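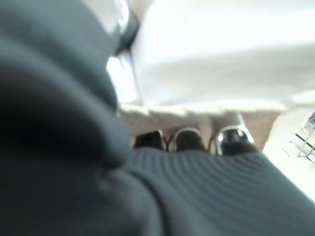 Dark rounded tops with silver rims, side by side.

Minutes, furnished rooms meeting, 6 November 2025
Chair and notes: Vega Ortuño. Typed up fast, corrections to me pls.

1. Last minutes
Read, agreed. One change: the July linen order went to Gökçe, not Studik.

2. Bedroom, floor and bed
Long talk on carpet beside the bed. Keep or replace? Studik quote for new is 2000, fitting included. Too much this year. Agreed: keep, have it cleaned. Vega to book.
Bedding stays on the bed for now. Spare set to be bagged and labeled, top shelf of hall closet. Label both ends of the bag, last time we had to open evrything.
Nothing to be stored on the floor next to the bed. Vacuum needs to get through. 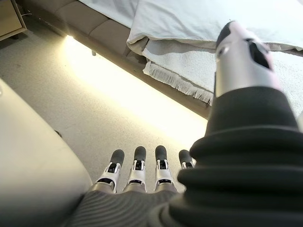 3. Linen
Gökçe price is 24 a set, pillowcases extra. Anau cheaper but slow, two orders came short. Stay with Gökçe. Order total 864, approved.
Question about blankets, whether to switch to lighter ones. No decision. Bring to next meeting with prices.

4. Small items and tidying
Checklist still has the old room names on it. Vega to redo, one page only, big type.
Loose things found in rooms go in the box by the front door, with a note saying which room. Two people had been putting them in drawers. Please dont.
Umodico shelf brackets: still not here. 63 paid already. Chase, and ask for money back if no ship date by end of month.

5. Any other business
Closet key missing again. New one to be cut, spare kept in the office.
Hall light flickers, try a new bulb first.
Bedroom window sticks. Leave till spring.

Actions
Carpet cleaning, Vega
Linen order to Gökçe, Vega
Blanket prices, open, need a name
Umodico, email then call
Closet key, whoever is in town first

Next meeting: same place, date to follow by email.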